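Open day at the Puswood furniture works

We'd been meaning to get out to Puswood for years, ever since my aunt left us her old Bilham sideboard (a beast of a thing, took four of us and a borrowed trailer to get it home), so when the December newsletter said the works would be open to visitors again we put our names down that same night. It's a 41 kilometre drive from our place and the last bit is gravel, so allow extra if you've got little ones who get carsick. We have one of those. We stopped twice.

Parking was in the paddock beside the timber yard and cost nothing. You pay at the gate, $15 for grown-ups and kids free, and they give you a paper wristband and a pencil with Bilham stamped down the side. My daughter has already chewed hers.

The yard

The first tour went at ten and we just made it. You start out among the stacks, where the boards sit under tin roofs with little sticks between them so the air can get through. Our guide had been there since she left school and clearly loved it, and she let everybody have a good sniff of a fresh-cut piece, which was my favourite part of the whole morning. She told us some of the stacks stay put for two years before anyone touches them! I can't leave a cake in the tin overnight.

After that comes the machine shed, earmuffs on, and then the finishing room, where they keep the doors shut for the dust and you look in through a long window. There's a range in there called the Jin, very plain, thin legs, and another called the Zinatano that my husband took a real shine to until he turned over the price tag.

What I came for, though, was the dining tables. I do like a top where the grain is left to wander a bit, with light and dark running through it, and a wooden chair drawn up at the far end.

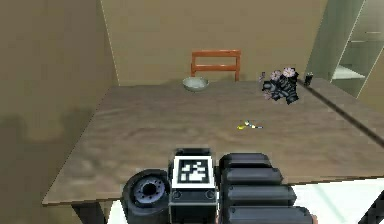
Lunch and the seconds shed

Lunch was a sausage sizzle by the office, plus a very good zucchini slice that had gone by the time I went back for another piece. There's shade if you get in early, and the tank water is fine to drink.

The seconds shed opens at one and the queue starts well before that, so send someone ahead. Most of it is offcuts and odd chairs with a knot in the wrong spot. We came home with a footstool for $125 and a bag of kindling, and the lady behind us got a whole bench for $200, which I'm still a bit sore about. Cash or card, and they'll help you carry it to the car.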